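Provum Bench Gear Set, with Dark Work Mat

We have been putting together small gear sets for model makers, repair benches and classrooms for a good while now, and the Provum set is the one people come back to us about most often. It began when Hrefna Norðdahl, who buys for our shop, got tired of sending customers home with three little bags from three different drawers, and decided that the parts should simply live together in one box (with a lid that stays on, which took her longer to find than the gears did!).

Inside you'll find a metal spur gear, a white ring to go with it, a fold-out mat and a card with the sizes printed large enough to read without your glasses. The mat is dark on purpose, as small bright parts are so much easier to spot on it when one rolls away from you. 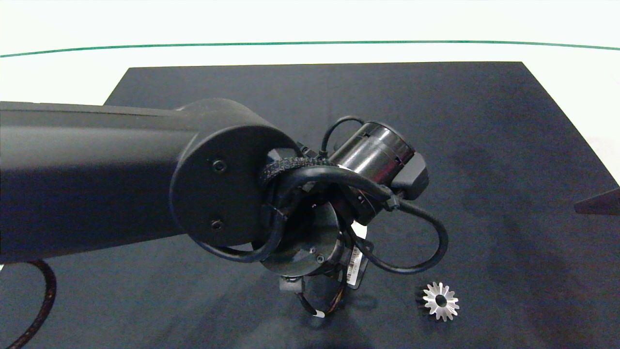 The mat rolls up for storage and lies flat again after a minute or two, and we'd suggest you shake it out before you begin, since fabric does love to collect lint. A sticky roller does the rest. Please don't iron it, however tempting that may be.

Spur gears are the plain, friendly sort, with straight teeth running along the body, and they're a lovely place to start if you have never built a gear train before. Set two side by side on parallel shafts, turn one by hand, and you'll feel right away whether they are sitting too close together.

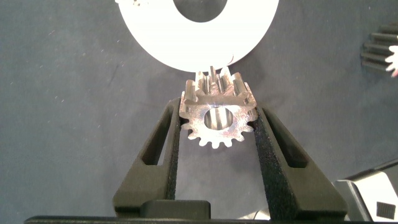 If they bind, back one shaft off a hair and try again. A drop of light oil is plenty, and you can always add another later.

Each set also comes with Rattana Phuthong's little bench guide, which she wrote for her evening class and kindly let us reprint. She likes beginners to get to know a part before fitting it anywhere. 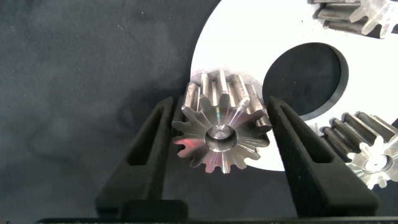

Choosing a shaft is where most of the letters we get begin, and we're always happy to help with that. Measure your shaft first, then check it against the card before you order anything extra. The bore goes through the center of the flat end face, and its beveled rim gives you a nice clean edge to look for when you're lining things up. Take your time and never force it.

For storage, wipe the metal with a soft cloth, put everything back in the box and keep it somewhere dry. A kitchen drawer is fine, a damp garage less so.
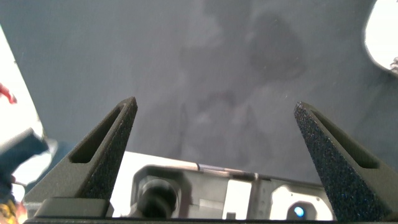 Schools and clubs are welcome to write to us about ordering several sets together, and we'll pack them so they can be handed straight out. Spare mats are sold separately.

Related items
Tillis Shaft Assortment
Prarenska Bench Oil
Khương Parts Tray
Provum Spare Work Mat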